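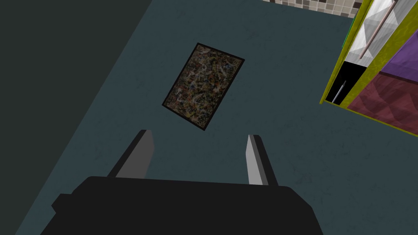 Household robots can now tidy a living room, provided the living room exists only on a computer. Kurkton, which has been promising a machine for chores since before its founders had a living room to speak of, released results in August from a simulated apartment where its software practices picking up after people who aren't there. The decor is bold. One gripper's view takes in a speckled, many-colored rectangle with a thin black border and, off to the right, furniture trimmed in yellow-green. The fingers are empty, a state of affairs familiar to anyone who has asked a teenager to clean up.

The company says the software was given 3674 chores and finished 1069 of them without help. "Finished" means the item ended up where it was supposed to go. It doesn't cover what happened to the other items. 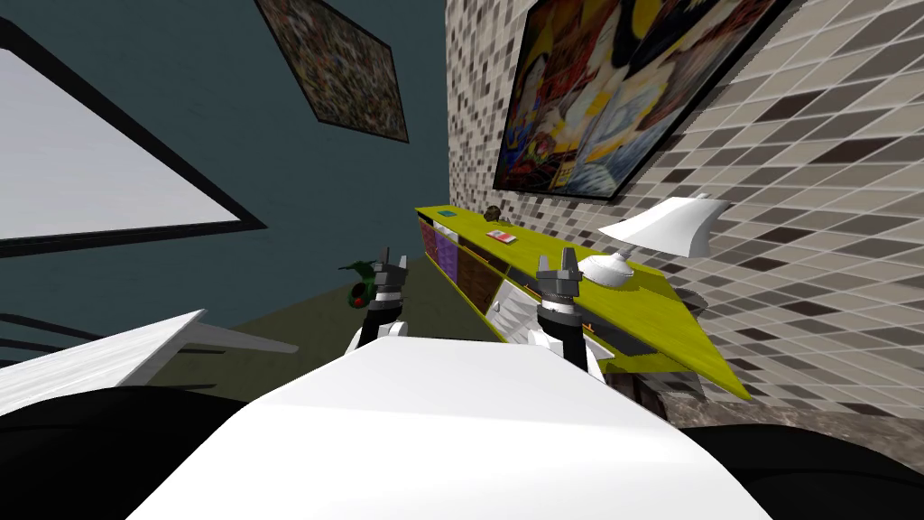

Both grippers open in Kurkton's simulated home, with a white lamp and a red-and-white box on the long shelf.

Marisol Flores, who runs the home program, called the result "a very good Tuesday for software and a poor one for a housekeeper." Small things on shelves are still the hard part, she said, and lamps are treated with great respect - mostly by keeping away from them.
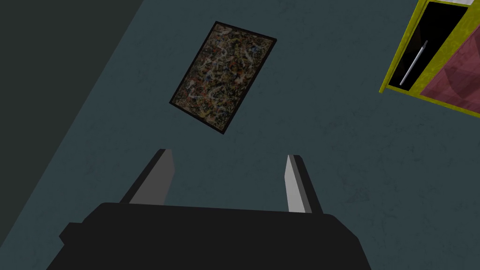
Rival Rirnard was less impressed. Its engineer Hefin Gethin pointed out that a simulated lamp costs nothing to replace, and said he would wait for a test in a home with a dog. Kurkton plans one at 200 real addresses in Tallstead, dogs permitted. Residents have been asked to put away anything breakable first, a chore they will be doing by hand.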